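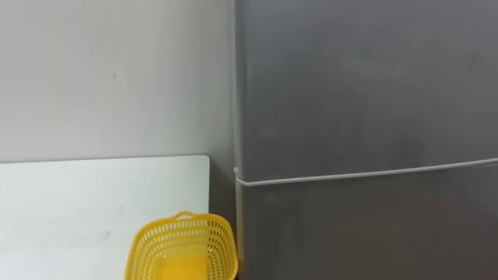
Basket position for loading: right-hand end of the table, next to the refrigerator.

Section 4. Loading and Unloading the Refrigerator

Read Section 3 (Placing the Refrigerator) before you start. The steps in this section assume the refrigerator is standing level, has been plugged in overnight, and has a table or counter on its left side. If your table is on the other side, reverse left and right throughout.

4.1 Setting up the table

The Zandby table is 1170 mm long and 800 mm deep. It can be used at either end of the kitchen wall, but these instructions place it with the back edge against the wall and the right end toward the refrigerator.

1. Clear the table and wipe it with a damp cloth. Dry it before setting anything down.

2. Push the table back until it touches the wall, then slide it toward the refrigerator. Stop before the two touch. Keep the clearance given on the rating sheet for your refrigerator.

3. Open both refrigerator doors, one at a time, as far as they go. Neither door should strike the table. If one does, move the table to the left and try again.

4. Check that the power cord is not pinched behind the table legs.

Note: Gray smudges on a white tabletop usually come from the bottoms of pans. A paste of baking soda and water will take most of them off. Do not use steel wool. Scratches in the finish hold dirt and cannot be polished out.

4.2 Preparing the basket

Use an open plastic basket for carrying food to and from the refrigerator. A perforated basket drains better than a solid one and can be rinsed under the faucet without being emptied first.

1. Rinse the basket in warm water with a little dish soap. Run a soft brush through the holes, where bits of leaf and stem collect.

2. Shake off the water and let the basket stand upside down until dry.

3. Look along the rim and the handles for cracks. A cracked basket should be replaced.

4. Place the basket at the end of the table nearest the refrigerator.

Caution: Do not leave a full basket hanging over the edge of the table. Slide it in until the whole base is supported before you open the refrigerator. A door swung open in a hurry can knock it to the floor.

4.3 Putting food away

Sort the food on the table first. The doors should be open only while you are moving items in or out.

1. Take everything out of its shopping bags. Throw out torn packaging and any fruit that is split or leaking.

2. Put frozen food away before anything else.

3. Put raw meat and fish on the lowest refrigerator shelf, in a tray or covered dish.

4. Put milk, yogurt and opened jars on the middle shelves. Leave space between them so that air can move.

5. Move fruit and vegetables from the basket to the produce drawer. Leave them unwashed unless you plan to eat them the same day.

6. Close the door and press along the handle side. You should feel the seal take hold.

Note: Apples give off a gas that makes leafy greens turn yellow sooner. If you have two drawers, keep apples in one and greens in the other. If you have only one, put the greens in a closed bag.

4.4 Taking food out

1. Decide what you need before opening the door.

2. Set the empty basket on the table and bring items to it one or two at a time. Put heavy items in first.
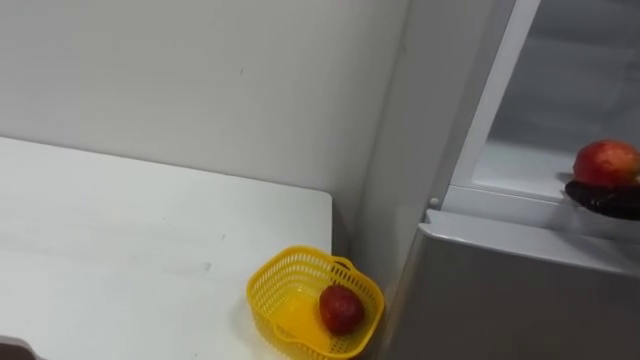
3. Lay soft fruit in a single layer on the bottom of the basket. Apples and plums bruise when they are dropped in from rim height, so lower them by hand and let go once they are resting on the base.

4. Close the door before you carry the basket away.

5. Carry the basket with both hands, by the handles or from underneath. Do not lift it by one side of the rim.

Fruit eaten straight from the refrigerator has less flavor. Take it out 30 minutes ahead if you can. Firm plums can be left at room temperature until they give slightly when pressed, and then put back.

Caution: Do not put a basket of food on top of the refrigerator. Warm air collects there and the food will spoil faster.

4.5 Cleaning the doors and side panels

Metallic finishes show fingerprints and water marks. Clean them once a week, or more often around the places where you grip the doors.

1. Wipe the doors with a soft cloth wrung out in warm water. If the finish has a visible grain, wipe along it.

2. For small greasy spots, add one drop of dish soap to the cloth. Go over the area again with clean water.

3. Dry at once with a second cloth. Water left to dry by itself leaves a haze.

4. Clean the strip between the upper and lower doors with a cotton swab. Crumbs that work into this joint can keep the lower seal from closing.

5. Pull the table out and vacuum the space beside the refrigerator. Do this every three months, and whenever something has rolled in there.

Caution: Do not use bleach, scouring powder or oven cleaner on the doors. Do not spray any cleaner straight onto the seals.

4.6 If something is not right

The table rocks when the basket is loaded: Turn the foot of the short leg counterclockwise until the table stands firm. See Section 2.

The door does not stay closed: Look for a package sticking out past the front of a shelf. If the shelves are clear, wash the seal with warm soapy water and check the leveling.

Water collects under the basket: The produce was put in wet. Dry the tabletop and set the basket on a folded towel until it stops dripping.

Fruit freezes in the drawer: Raise the temperature setting by one step and wait a full day before changing it again.

Spare feet for the Zandby table are sold in packs of four under part number 337.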